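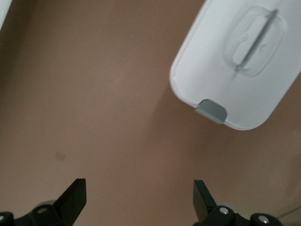 Chapter 6
Surfaces and Finishes in the Interior

Learning objectives

After studying this chapter, students should be able to:
Explain how the color of a surface is affected by the light that falls on it.
Distinguish between matte, satin, and gloss finishes.
Prepare a finish schedule for a small residential room.
Select a neutral color for a room with a given orientation.

Key terms: undertone, sheen, light reflectance, finish schedule, sample board

6.1 Why neutral surfaces are difficult

Students beginning a course in interior design often assume that strong colors demand the most care. In practice, complaints from clients more often concern the neutrals. A beige that looked warm in the showroom may turn pink on a north wall, and a gray chosen to match a stone floor may read as blue by late afternoon. A pale tan surface is seldom one color across its full width. It darkens away from the window and grows warmer toward it, and a white object placed against it makes any pink or yellow in the tan easier to see.

The hidden color within a neutral is called its undertone. Undertones are hard to judge from a small paint chip viewed alone. They become clear when two neutrals are placed side by side, or when one of them is compared with a plain white.

6.2 The Tirnden apartments

The problem is well illustrated by the refurbishment of the Tirnden apartments, a block of 233 homes completed in the postwar period. The designer, Soudabeh Ranjbar, was asked to choose a single wall color for every hallway and living room. Her first choice, a light beige in a matte finish, was tested in two empty units on the same floor. The unit facing south was approved at once. In the unit facing north, the residents' panel described the same paint as "the color of a bandage."

Ranjbar's response was to keep the beige in the south-facing rooms and to specify a slightly yellower tan for the others. The two colors met only in the hallways, at the inside corner by the front door – a point where the change of light already hid the change of paint. The chapter returns to her finish schedule in Section 6.5.

6.3 Sheen

Sheen describes how much light a finished surface reflects in one direction. A matte finish scatters light and hides small faults in the plaster, but marks left by hands and furniture are harder to remove from it. A gloss finish can be wiped clean and shows every dent. Satin falls between the two and is the usual choice for kitchens and children's rooms.

Sheen also changes the apparent color. The same paint will look deeper in gloss than in matte when seen from the front, and paler when seen at a low angle against a window.

Before you continue

Paint a sample card measuring 300 by 200 millimeters in any neutral color and allow it to dry overnight. Fix it to a wall 900 millimeters above the floor. Record its appearance in the morning, at noon, and after dark under electric light – then repeat the exercise on the opposite wall. Keep your notes for use with the sample board in Section 6.4.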